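Plateau de table Prelex 14 - bureaux, ateliers, salles de réunion

Référence : PX-173
Fabricant : Prelex
Distribution : Funon
Prix public : 173 € HT le plateau, piètement non compris
Fiche mise à jour le 17 juillet 2019

Le Prelex 14 est un plateau rectangulaire prévu pour être monté seul ou en ligne. Il remplace l'ancien modèle Apaza, retiré du catalogue en mars, et reprend le même entraxe de fixation. Les piètements Apaza déjà en place peuvent donc être conservés, à condition que les inserts filetés soient en bon état.

Profondeur du plateau : 600 mm. Trois longueurs sont au catalogue, toutes livrées avec les chants posés. Le perçage pour passe-câbles se fait en usine, sur demande au moment de la commande. Nous ne reprenons pas les plateaux percés.

Coloris disponibles : beige clair, gris perle, blanc, anthracite. Le beige clair et le blanc sont tenus en stock. Pour les deux autres, compter trois semaines de délai.
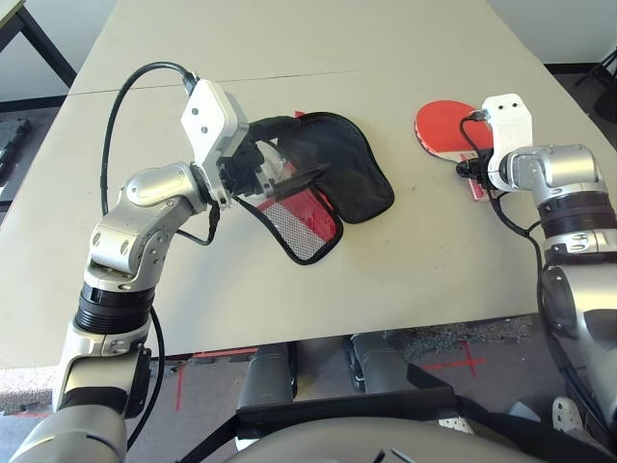

Le montage en ligne demande un sol plan ou des vérins réglables. Poser les piètements, mettre de niveau, puis serrer les plaques d'assemblage par-dessous en commençant par le milieu. Entre deux plateaux bien alignés, il reste un joint fin et droit, comme sur la table beige de la photo. Si le joint s'ouvre d'un côté, desserrer les plaques et reprendre le niveau. Ne pas forcer avec un serre-joint, le chant marque vite.

Les finitions mates montrent les traces de doigts et les petites marques d'usage, surtout dans les teintes claires. Un chiffon microfibre humide suffit pour l'entretien courant. Pour l'encre ou la colle, utiliser de l'alcool ménager sur une petite surface, puis rincer. Pas de poudre à récurer, pas d'éponge abrasive.

Accessoires compatibles :
Plaque d'assemblage, lot de deux
Goulotte Volteck à visser sous le plateau
Bloc Volteck trois prises, fixation par pince
Passe-câbles rond, noir ou gris
Vérins de mise à niveau, lot de quatre

La goulotte Volteck se fixe avec les vis fournies. Ne pas employer de vis plus longues, elles traverseraient le plateau. Le bloc de prises se pince sur le bord arrière et ne demande aucun perçage.

Livraison sur palette, au rez-de-chaussée uniquement. Vérifier l'état des angles avant de signer le bon - les réserves faites après le départ du transporteur ne sont pas acceptées. Stocker les plateaux à plat, dans un local sec, et les laisser une journée dans la pièce avant le montage.

Devis et commandes en quantité : Kirsty Mapplebeck, service collectivités, Funon. Indiquer la référence, la longueur, le coloris et le nombre de plateaux à monter en ligne.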